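Plurnmont Lab Puts Its Plug-Handling Rules in Writing

September 7, 2019

The robotics lab at Plurnmont has issued a set of working rules for robot arms that handle plugs, adapters and power strips. They apply to every bench in the building, including those used by visiting groups, and replace a collection of notes that had grown up since the lab opened its first two-arm station.

The document runs to nine pages. Angharad Phillips, who manages the benches, wrote the first draft in April after two groups reported results on the same plug insertion task that could not be compared. One group had begun each attempt with the plug already held in the gripper. The other had begun with it lying on the table. Both had called the task by the same name.

"We had good people doing careful work, and we still couldn't put the two sets of numbers side by side," Phillips said. "The rules are mostly there to fix that."

Under the new text, a task name must say where the plug starts, which arm picks it up and what counts as finished. A plug resting on top of a socket is recorded as an incomplete attempt, even if it stays put when the gripper opens.

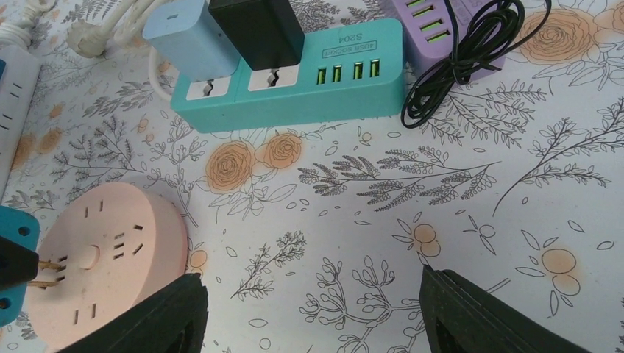
The section on electrical safety is the shortest and the strictest. No strip or adapter on a bench may be connected to a live supply while the arms are powered. Before each session the operator traces the cord of every strip by hand to its free end and signs the bench sheet. Any item with a cracked housing, a bent prong or a nick in the cord goes into a marked bin and may not be repaired for later use.

The lab considered allowing live low-voltage tests on USB ports and decided against it for now. Mali Parri, an engineer at Skatard who reviewed the draft, had argued for a separate live bench with its own cutoff. Phillips said the idea would be looked at again once the lab has space.

Clutter gets a page of its own. Earlier practice was to clear the table of everything except the parts in use. The new rules allow mixed layouts, with strips, cubes and coiled cords left out together, as long as the operator takes a picture of the layout before the first attempt and again after the last. Patterned table coverings are allowed too, and must be named in the record.

Cords belonging to the arms are treated separately from cords on the table. Arm cables must be clipped or looped so that they stay clear of the jaws through the full range of motion. Operators check this by moving each arm slowly through its reach at the start of a session.
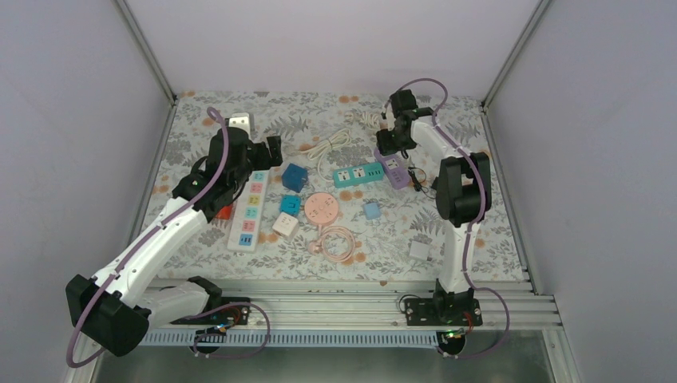
When Two Arms Share a Table

The longest section covers stations where two arms work over the same surface. Only one arm may hold a plug above a strip at a time. The second may steady the strip, move a cord aside or wait, and its job has to be written into the task before the session begins.

If the jaws of the two arms touch, the attempt stops and is logged. The lab does not ask operators to judge whether the contact mattered. Phillips said that question had taken up too much time in past meetings and is better settled later from the recordings.

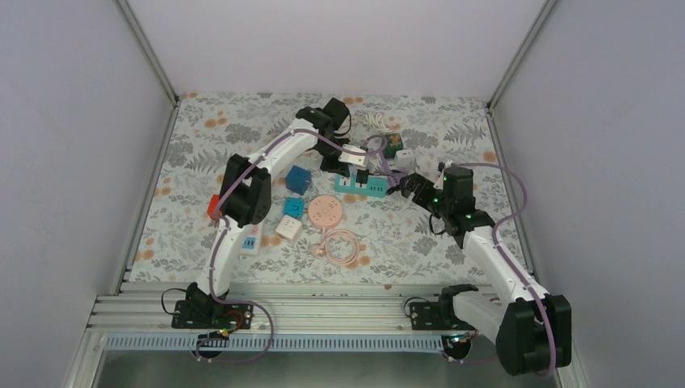
Speed limits are set by bench, and an operator may lower a limit but may not raise it. Hands stay outside the enclosure whenever the arms are powered. Resetting the table between attempts means stopping both arms first, a step that some operators had been skipping on long sessions.

Before issuing the rules, the lab tried them on 900 attempts at one station. Reviewers agreed on whether the plug was fully seated in 97 percent of them. The remaining attempts were used to rewrite the definition of a finished insertion, which now asks for no visible gap between the plug face and the socket.

Parri said Skatard would follow the same definitions at its own test site in Skindbridge, with changes to the bench sheet. The Mahlangu group, which shares equipment with the lab, is still reading the text and has asked for clearer wording on adapters that cover a neighboring outlet.

Older recordings will not be relabeled. They stay available with a note saying they were made before the rules took effect. Comments on the document can be left with the bench office in Plurnmont, and a revised version is planned for next April.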